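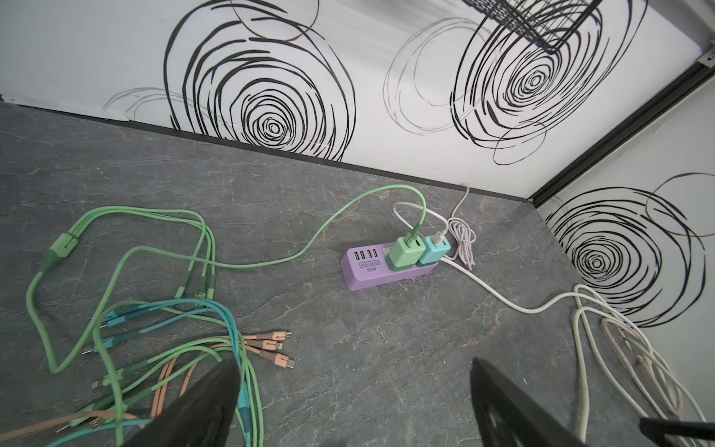 Power strip with USB ports, two cube adapters plugged in.

Standby load in a small apartment: what I measured

By Ilari Peltonen
Posted in September
Last updated: Saturday, 137 W figure corrected in the kettle note

My electric bill has a floor. Even in months when I am away, the meter keeps advancing at a steady rate, and until this summer I had never tried to account for it. I borrowed a plug-in meter from Leena Vainio and spent a few evenings going outlet by outlet.

The meter is a Hiterley, the kind that sits between the outlet and the plug and reports watts, volts and accumulated energy. Its resolution is coarse at low loads. A single phone charger with no phone attached reads zero, and I do not believe the zero. For small loads I put several devices on one strip, read the total, and then removed them one at a time. The differences are more useful than the individual readings, but they still carry an error that I can't state with confidence.

For anything that cycles, such as the refrigerator, an instantaneous reading is meaningless. I left the meter in place overnight and divided accumulated energy by elapsed time. The same goes for the router, although its draw turned out to be nearly flat.
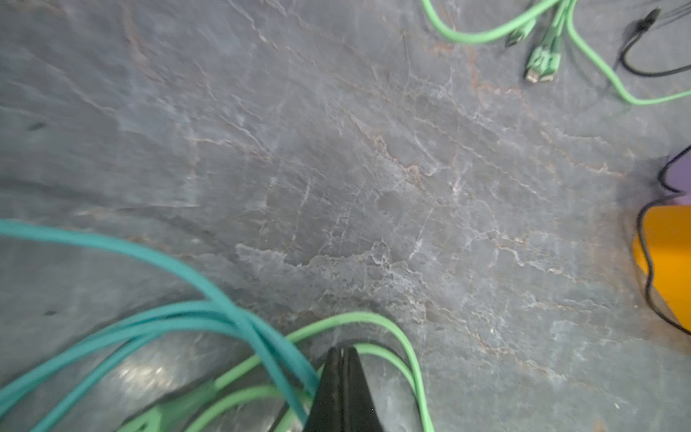

Gray marble pattern with fine white veins.

The worst offender was the old Grondo stereo receiver. In standby, with only the red light showing, it draws as much as the router does when working. It is built around a large transformer that stays energized whenever the cord is in the wall, and the front button switches only the output stage. I now turn it off at the outlet. It forgets its radio presets after a long outage, so I wrote them on a card.

Second was the printer, which wakes itself at intervals to clean its heads. I print perhaps one page a month. Unplugging it risks a blocked nozzle, and a cartridge costs more than the standby energy, so I left it plugged in.

The kettle is a separate matter. It is rated for high power, but it runs for so few minutes a day that its share of the total is small. The desktop computer at idle draws 137 W, an active load, and I have left it out of the standby total. I had listed it in the kettle note by mistake, and Relu Nedelcu wrote to point that out.

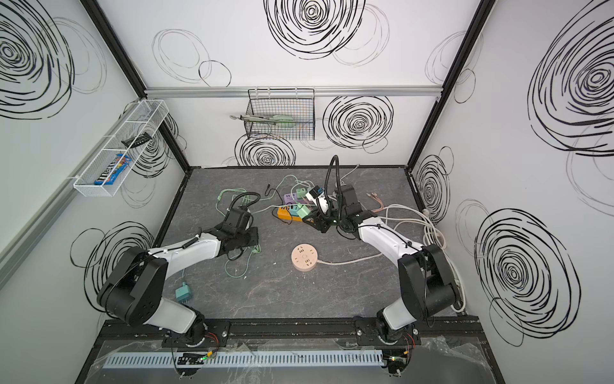 A switched strip is the cheapest fix, but it should be arranged by how things are used. I had mine arranged by location, and so the router shared a switch with the speakers and neither was ever turned off. Labels help more than I expected. One plug with a blue label, like the white one held at the right there, is easy to pick out of a cluster of strips, and I have now put blue tape on everything that must stay on. Unmarked plugs can be pulled without asking me.

The refrigerator gets its own wall outlet and is not part of this arrangement. Next I want to measure the bathroom fan, which is wired in and will need a different method. Tuulikki Saarinen has offered the loan of a clamp meter.

Filed under: Household, Measurement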